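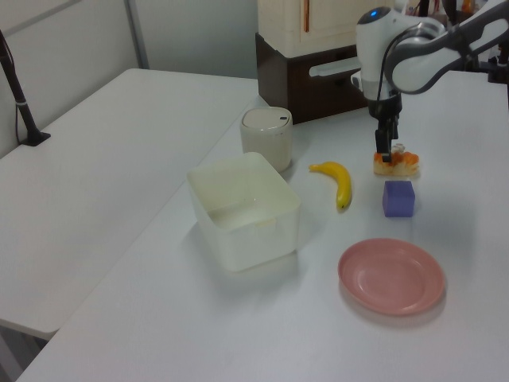 Namidov Tabletop Cell Practice Kit

Sold by: Nodo Lab Supply
Category: Robot cells / Setup and safe practice
Reviewed by Ratree Saithong, equipment desk
Page last checked: Oct 1, 2021

The Namidov kit is a set of paper and plastic for people who run a small arm on a table. You get a binder, a roll of floor tape, a pad of check sheets, 2 wall cards and a set of adhesive markers for the tabletop. There is no hardware in it that stops a robot. We say so at the top of the page because we get returns from buyers who expected a safety device.

What the maker claims

Namidov says the kit "brings your cell in line with good practice." We asked which practice. The reply named the usual robot standards and a chapter of the binder. We read the chapter. It is a fair summary in plain English, and it is still a summary. Buying it does not make a cell comply with anything. A standard asks you to do a risk assessment of your own cell, with your own arm, gripper, table and people, and no binder has seen those.

The same goes for the word "collaborative." It describes a job and how the job was set up. An arm that is gentle enough with a foam block may be a different matter once you give it something with an edge. The binder gets this right on page 89, then the back cover forgets it.

What we think is worth the money

The check sheets. They are short enough that people fill them in, and they ask about things that get skipped in pick-and-place work with light objects:

Is the gripper named on the risk assessment, or only the arm?
Where can fingers get caught between the gripper and the table?
If two tables meet inside the reach of the arm, are they fixed so they can't drift apart?
Are cables on the arm tied so they clear every pose in the program?
Is anything clamped to the table edge within reach, such as a pole or camera stand?
What is on the table today that was not there when the cell was signed off?
Who can reach the stop button without leaning across the work area?

That sixth question has earned its place with us. Toy fruit, a plate, a bin and a few blocks look harmless and mostly are, so they get swapped around all day with no note of it. Then somebody brings in a glass jar.

The tabletop markers are decent too. They show where a bin or plate goes back after each run, and they peel off a smooth white table without leaving glue. On a rough surface the corners lift.

What we would skip

The wall cards. They say "Think Safe" and have a cartoon arm on them. The floor tape is ordinary tape at a higher price, and a line on the floor only tells people where you would like them to stand.

We are also not sold on the "Cell Ready" certificate at the back of the binder. You fill it in and sign it yourself. Please don't frame it - an inspector will not care, and a visitor might.

In the box

Binder, 137 pages, metal rings
Check sheets, pad of 300, tear-off
Tabletop markers, one set
Floor tape, one roll
Wall cards, 2

Not in the box

Emergency stop, light curtain, fencing, force gauge, training, or any kind of inspection.

Works with

Any make of tabletop arm, as far as the sheets go. The binder's example program was written for a Mosoti controller, and the menu names will not match yours if you use something else.

Buyer comments

Thongchai Chareonsuk: Pad is good, binder is padded. I would buy the pad alone if they sold it.

Apinya Petchrat: We used the sheets in February and found the speed limit had been set for the arm without the gripper on. Would a blank sheet of paper and an hour of thought have found it? Maybe. We hadn't done that, though.

Somkiat Rungrueang: Tape ran out halfway around the second table.

Reply from Nodo: Refill rolls are listed under Fotutia, same width and cheaper.

Returns

Unopened kits can come back within one month. Once the pad has been torn into, we can't take it. Questions about what the kit covers go to Jintana Phuthong at the order desk, who can send you the binder's table of contents before you pay.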